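Keeping a foam shape sorter clean and complete

Posted March 18, 2022, in Household Tips, Toys and Play Corner

In our home the foam shape sorter gets more use than any other toy. It is a thick red block with holes, and for each hole there is a piece. I bought it from the Pridlow shop for 9 dollars when they closed their toy shelf, and after three years it is still good. Many parents throw away foam toys when they become sticky or when two pieces are lost. I think it is a pity, so I write down how I take care of ours.

Washing the board

Foam does not like hot water. I use lukewarm water in the sink, one drop of dish soap and an old soft toothbrush. First I shake the board over the trash can, holes down, and I am always surprised how many crumbs come out. Then I brush inside every hole. The round ones are easy. The star takes the most time, as dirt sits in the five points, and there I use a cotton swab.

Do not leave the board to soak. Foam can take in water, and then it needs days to dry. Rinse it quickly, press it between two towels (press, do not twist) and stand it on its narrow side near an open window. In August ours is dry by evening. In winter I give it the night and the next morning also. Please do not put it on the radiator. I did this once with a foam puzzle and it was bent like a potato chip afterward.

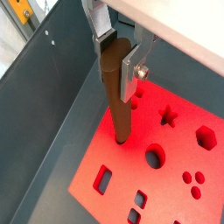

For pen marks I take a little baking soda on a damp cloth and rub in small circles. Test it first on the bottom side, where a lost bit of color will not bother you. Ballpoint ink mostly stays, I must say. My neighbor recommends the Vinano cleaning sponge, but I found it too rough for foam, it leaves a dull spot.

When a piece sits too tight

After washing, the pieces sometimes do not want to go in. Usually there is still moisture in the foam, so wait one more day before you do anything else. If it is still tight, put a little cornstarch on your fingertip and wipe it along the inside of the hole, then blow out the rest. Never use cooking oil. It smells after some weeks and dust sticks to it.

Long pieces, like a round peg, should go in straight from above. When a child pushes it in at an angle, the rim of the hole tears a little, and each time it tears a little more. I showed my son to stand the peg on the hole first and only then to press. A small tear can be closed with craft glue made for foam. Put it on with a toothpick and leave it under a clean cloth until it is hard. Read on the bottle if the glue is safe for toys when it is dry.

A border around the play place

Round pieces roll. Under our sofa I have found pegs, and also things I prefer not to describe. The best help is to play inside something with walls: a baking tray with a high rim, a low drawer, a storage bin laid flat. The block stands inside, and a dropped piece stops at the wall. Choose one with enough free space around the block for two small hands, otherwise the child takes the block out again and everything begins from the start.

I looked at gray and white bins at Fakhoury and took gray. On a dark bottom the red toy is easy to see, and the scratches are not so visible — with the white one you will be wiping all the time. If your bin is metal, run your finger along the top edge before you give it to a child. A sharp place can be covered with a strip of felt tape.
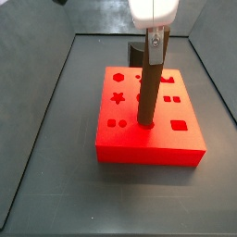

Storing the pieces

We keep the loose pieces in a cotton bag with a string, and the bag lives together with the board. A plastic box with a lid is also fine, but only when everything is fully dry, or you will get a bad smell. Before the bag is closed, I let my son put every piece once into its hole. If a hole stays empty, we look for the piece the same evening. The next day it is already in the vacuum cleaner.

For a lost piece you can write to the maker. Narkotow sent me a missing square for the price of a stamp, I only had to send them the measurements. You can also cut one yourself from a thick foam sheet: lay paper over the hole, rub with a pencil until the shape shows, cut it out and trace it on the foam. Cut a hair inside the line. Do not make a very small piece for a child who still puts toys in the mouth.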